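Category: Course notes > Intruder alarms, level one

Session 4: picking and placing motion detectors

Morning all. I've typed these up from my scribbles, so shout if something doesn't match what you wrote down.

We started with passive infrared. A PIR looks for a change in heat across its zones, so it's best at catching someone walking across its view and weakest when they walk straight at it. Put it in a corner, at the height in the manual, and keep it off radiators and sunny windows.

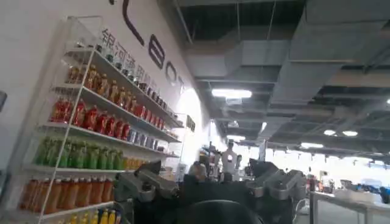 3 min read

Dual technology adds microwave to the PIR, and both have to trip before the panel hears about it. I like these for shops and shared rooms, but remember microwave can see through thin partitions. Turn the range down until it stops at the wall — Faustine learnt that one in August, with a corridor full of people setting off her test kit!

Walk test every time. Go slowly, then at normal pace, and mark on your plan where the light comes on. If you're using the Paltus trainer panel, leave test mode before you pack up (Wayne, I'm looking at you).

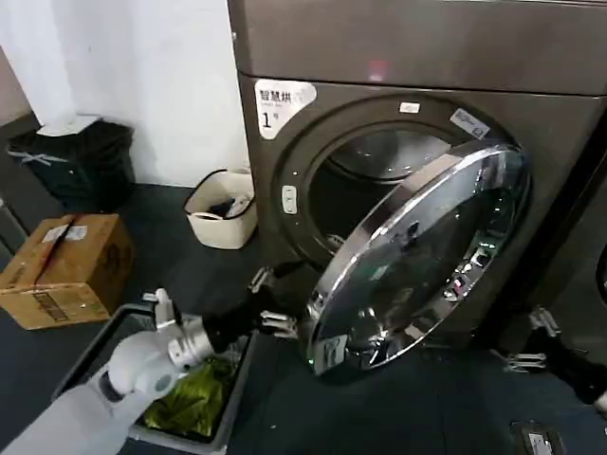 Wireless bits

Check signal strength with the detector held in its final spot, before you drill. The Donance kit on the bench shows it as a number from 0 to 255, and I want to see at least 40 on your sheet. Metal is the usual trouble, so try moving the detector along the wall before reaching for a repeater.

Write the battery date inside the cover.

Homework: draw a detector plan for the ground floor on page 3 and bring it on 6th December. Hae-won has spare plans if you've lost yours. Keep your write-up under 700 words, please, I do read them all.

We use cookies to remember your settings. Accept all | Manage choices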